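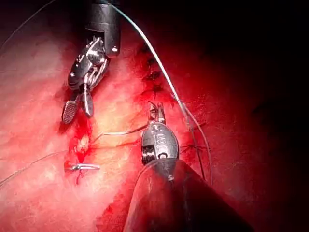 Two instruments at a stitched incision, with a loose white suture.

Home Questions Tags Unanswered Log in

How should I split suturing demonstrations for training when the thread gets in the way?

Asked in April by a member in Cabrera

I have 491 recorded suturing demonstrations from the Unton setup and I'm cutting them into segments for an imitation policy. Each segment gets one label: pick up needle, insert, pull through, tie, cut. Labeling is done in Gater.

The needle steps are fine. My problem is the thread. It crosses over the instruments and the incision, and the wrist camera loses it against the bright spots on the tissue. Two people labeling the same recording will put the end of "pull through" in different places, sometimes by several seconds. Kinematics help a little, but the operator often stops to regrip in the middle of a pull.

Should I throw out the segments where the thread can't be followed, or keep them with a looser label? I also don't know how long a segment should be. Right now I cap them at 900 frames and a lot of the tying segments hit the cap.
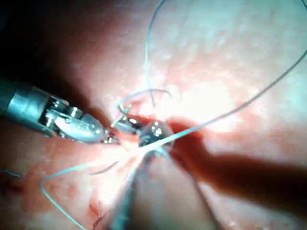 A comment under the question asked whether the labelers get both wrist views or only one, and said the left and right views should be open side by side before anyone decides the thread is lost. The same comment wanted to know if gripper open/close is logged.

Asker's reply: one view at a time, and yes, it is logged.

Answer 1 (accepted)

Keep them. If you drop everything with glare or a hidden thread, the policy only learns from the easy recordings and then meets the hard ones when you run it.

What worked for us on the Pillville set was defining the boundary by the jaws. "Pull through" starts when the jaws close after the needle tip comes out. It ends at the last release before the first wrap of the knot. A regrip stays inside the segment. You can get most of that from the gripper log and have a person check it.
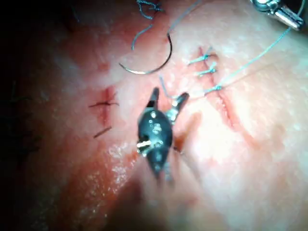

Add a separate yes/no field for "thread visible" and fill it in per segment. Don't mix it into the action label. You can weight or filter on it later without relabeling. We also had 35 recordings labeled twice, by different people, and rewrote the guide wherever they disagreed. Do that before you label the rest.

On length, remove the cap and split tying into wrap and tighten. Long segments usually mean there are two actions in there.

Answer 2

just downsample to 5 fps and the cap problem goes away. I never had trouble with it

Comment on Answer 2: That will skip over short jaw movements. Fine for browsing, I wouldn't train on it.

Answer 3

Agree with the first one. Also check that the camera clock and the kinematics clock match. Ours drifted over a long session and it looked exactly like labelers disagreeing.

Related questions
Gater: exporting segments with more than one field
Syncing wrist cameras with joint data
Should failed knots go in the training set?
How many operators do you need for a suturing dataset?
Detecting regrips from jaw angle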